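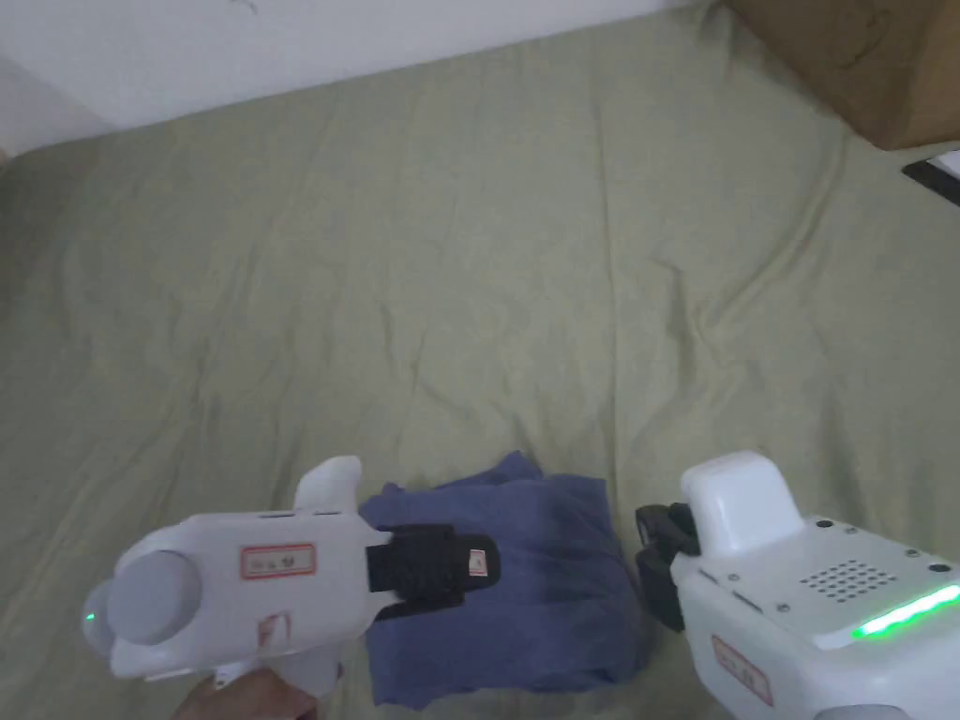

So I finally did it. I sent in my housing deposit for Halusley, all 800 dollars of it, and I have been walking around the house ever since with that weird floaty feeling you get when you've made a big decision and can't take it back (well, I can take it back until May, but then I lose the 800 dollars, so let's call it done).

If you've been reading since the fall, you know it came down to 2 schools. Clurnholm was the one I talked about nonstop. Great biology program, pretty campus, and a dining hall with a waffle bar that I still think about. Then the aid letters came and I sat at the kitchen table with both of them and a highlighter. The gap was bigger than I'd hoped. I called the Clurnholm aid office and they were very nice and found me a little more money, but a little more wasn't going to close it.

The thing that really turned me around was going back to Halusley for admitted students day. I'd only seen it once before, in the pouring rain, on a tour where I couldn't hear the guide. This time I got to sit in on a real intro chem lecture, and I understood maybe half of it, and I left wanting to know the other half! The lecture hall seats 372, which scared me on paper. But the professor took questions the whole way through, and the discussion sections are small.

Also I got lost looking for Bergmann Hall and a girl carrying a cello walked me the entire way there. At Clurnholm I got lost too and just stayed lost.

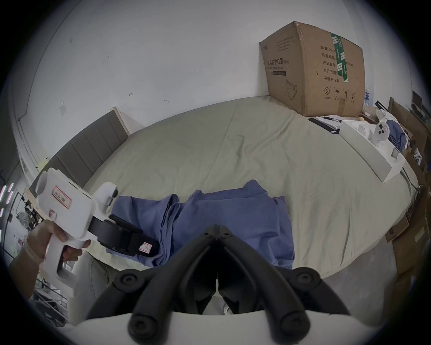 Bedroom, one afternoon in April

Next up is the housing form, due at 8 in the morning for some reason. You rank the dorms, and I have opinions. Heltmont is the old one with big windows and no air conditioning, and it's a five-minute walk to the science buildings. The newer dorms have nicer bathrooms but you need the shuttle, and I know myself -- I will miss that shuttle. So Heltmont is first on my list and I'll buy a fan.

There's a roommate quiz too. How do you feel about overnight guests, do you study with music on, are you neat. I put "mostly neat" and my mom laughed out loud from across the room, so I changed it to "sometimes neat."

I still have to send my final transcript, sign up for the math placement test and figure out the meal plan, which has four levels and a chart I've read three times. If anyone reading this went to Halusley, please tell me which one to get. I eat a lot of cereal, if that helps.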